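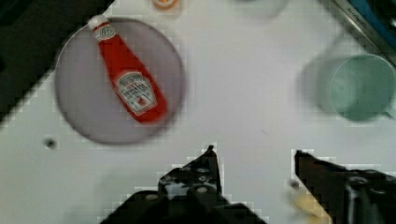
The ketchup bottle on its plate, from the wrist camera.

Looking after a tabletop arm: the gripper and the wrist camera

These notes cover the small arm on our practice kitchen table. Most of it applies to any two-finger gripper with a camera at the wrist.

Power the arm off before you touch the fingers. Wipe them with a barely damp cloth, then a dry one. Keep spray cleaner away from the screws and fittings. Check each screw head with the hand driver and stop when it is snug. If one keeps backing out, take it out, clean the threads and put it back with a small drop of removable threadlocker.

The camera lens gets a dry lens cloth and nothing else. Paper towels scratch it. If the fingertips have moved in the view since last time, check the camera bracket before you change any settings.
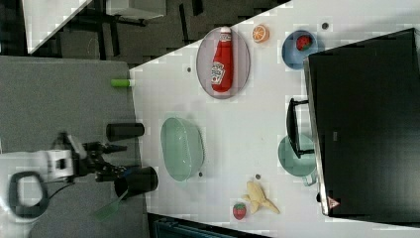

Table layout, with the arm coming in from the left.

Cables wear out first. Leave enough slack for the full reach, but tie back any loop that could catch on the table edge. Run the arm through its whole range at low speed once and watch the cable, not the gripper.

Do the grip check with a bottle lying on its side on a plate. Dirceu Frota, who set up our arm, starts at 70 percent of the normal closing force and goes up 2 at a time until the bottle lifts without slipping. A plate that slides around during this needs a wash -- grease on the underside is the usual cause.

Finger pads last us 6 months. We buy ours from Hoststead and write the date on the bag. The last set went on in May.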